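Disthorpe Allotments and Growers list
Subject: Re: Slug pellets, nematodes and the bulk order
From: Ysaline Vidal

On Thursday, Martin at plot 86 wrote:

> I missed the last meeting so apologies if this was covered. Are we
> doing the nematode order again this year, and if so when does the
> money need to be in? I lost every one of my lettuces last May and
> most of the French beans, and I don't want to go back to pellets.
>
> Also, can someone tell me whether you can put them down before the
> compost delivery or whether it has to be after? The packet I had
> last time got wet and I couldn't read the instructions.
>
> And is the Trustholm compost the same stuff as before? The last lot
> had a good deal of plastic in it.

Martin, all,

Yes, we are ordering again. I will take the questions one at a time.

The order. I need names and plot numbers by Thursday evening. Reply to me and not to the whole list, please, as last year I had to pick orders out of a long argument over the water butts. A full plot wants two packs and a half plot wants one. If you have a polytunnel, count that ground as well, because slugs do perfectly well in there. Money can go in the usual envelope through my door or straight to the site account with your plot number as the reference. Please do put the plot number. I had three payments last time marked "slugs".

When to put them down. The soil needs to be warm enough, and ours is usually slow because of the clay and the shade from the railway bank. I use an ordinary soil thermometer pushed in to the depth of my finger and take a reading first thing in the morning. If it stays above five degrees for a few days running, I go ahead. Those of you on the top path can generally start a week or so before the rest of us.

Before or after the compost. After. Nematodes go in with the watering can and need to get down to where the slugs are, and a thick layer of mulch on top afterwards means you have made a nice dark roof for any that survive. Spread the compost, let it settle for a few days, soak the ground well, then water the nematodes in. Do it in the evening or on a dull day. Keep the ground damp for a fortnight. If you can't get down to water, ask a neighbour, or leave it until you can. They are live and they won't keep, so they must stay in the fridge until you use them, and not in the freezer, as happened to one pack last year.

The compost. It is from Trustholm again, but they have changed how the green waste is sorted. I went over with two others from the lower plots to see it. They were helpful and let us walk round most of the site, apart from the shredder. The bags of waste are opened in a long shed and gone through by hand, then screened, then put out in rows and turned. What we saw in the rows was much cleaner than our last load. I dug into one with my hand and found one plant label and a piece of string.
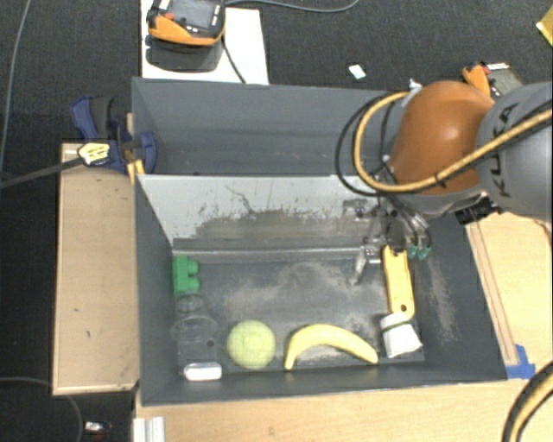 Grey bins and the KUKA arm.

I asked about weedkiller, which has been the bigger worry for some of us since the tomatoes at the far end came up twisted. They grow beans in each batch before it is sold and they showed me the trays. All of the beans looked normal to me. I would still suggest doing the same at home. Fill two pots with the compost and two with something you trust, put three broad beans in each, and wait until they have a few pairs of leaves. If the ones in the new compost curl up or go ferny, keep it off your tomatoes, peas and beans and tell me straight away so that I can let the others know.

The load will be tipped by the main gate as before. We are taking 3000 litres more than last year, so it will be a big heap, and cars will need to go on the verge by the phone box until it is down. Please take from the front of the heap and not from the side by the hedge. Barrows back in the shed afterwards, and not the one with the flat tyre, which is waiting for me to mend it.

A few people have asked about other things to try against slugs, so this is what I can pass on from my own plot.

Copper tape did nothing for me. I had it on every pot of hostas and they were eaten to the stalk.

Beer traps do work but you have to empty them, and in a wet week that means every other day. Leave the rim a little above the soil or you will drown the ground beetles, which are on our side.

Going out with a torch is still the best thing I know. Half an hour after dark, twice a week through May, made more difference than anything I bought.

Wool pellets were all right round the courgettes but they went to a sort of felt after the first heavy rain and I don't think I would pay for them again.

Starting things off in bigger pots helps a great deal. My lettuces now go out when they are about the size of my palm. I lose a few outside leaves and that's usually all. The variety matters as well. The red ones seem to get left alone more than the green.

On varieties, I have some spare seed if anyone would like it. There is a climbing bean called Arancibia, from my sister's garden, purple pods and a good cropper, quite late. I also have a squash that came to me as Vaketti. I can't find it in any catalogue, so that may be a family name for something else. It is small and flat and keeps until February on a cold windowsill. If you know what it is properly called I would like to hear. Both are in labelled envelopes in the biscuit tin in the hut. Take a few of each and leave some for other people.

Last thing, the lock on the lower gate. It is sticking again. Lift the gate as you turn the key and it will go. Please don't force it, the last key that snapped in there cost us a new lock.

Orders to me by Thursday, then.

Ysaline
Plot 2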